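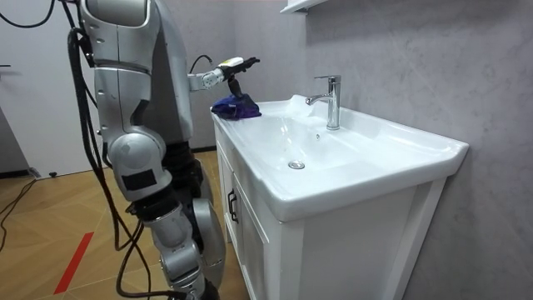 So, Leute, ich muss euch endlich von meinem neuen Lieblingsthema erzählen: Seife sieden! Seit zwei Monaten rühre ich abends Öle zusammen und kann nicht mehr aufhören. Kleiner Thread 🧼

1/ Angefangen hat es mit einem Urlaub an der Aller. Auf dem Markt gab es Kernseife mit Leinöl und Kamille, ich hab daran gerochen und wollte sofort wissen, wie man so was macht.

2/ Mein Grundrezept: 500 g Fett, davon die Hälfte Olivenöl, dazu Kokos, Raps und ein bisschen Sheabutter. Die Lauge rechne ich jedes Mal neu aus, auch wenn ich das Rezept auswendig kann. Brille und Handschuhe immer an!

3/ Der schönste Moment ist, wenn der Leim andickt. Erst Suppe, dann Pudding – und plötzlich zieht der Löffel Spuren. Ich quietsche da jedes Mal ein bisschen.

4/ Dann heißt es warten. Sechs Wochen Reifezeit im Regal, und ich schnuppere natürlich trotzdem jeden Morgen dran.

5/ Großer Dank an Archie Swanson, dessen Kurs in Tisow mir die Angst vor dem Ätznatron genommen hat. Er schwört auf Salzseife, ich hab sie beim ersten Versuch viel zu spät geschnitten und nur Brösel bekommen. Die Brösel schäumen aber herrlich!

6/ Gerade reift eine mit Lavendel und Haferflocken, fast 708 g frisch aus der Form. Die soll im Dezember verschenkt werden, falls ich sie hergeben kann.

7/ Wer von euch siedet auch? Ich suche dringend ein Rezept mit Bier. Und wie bekommt ihr das Grün haltbar? Meins mit Spinatpulver wird immer braun – her mit euren Tipps!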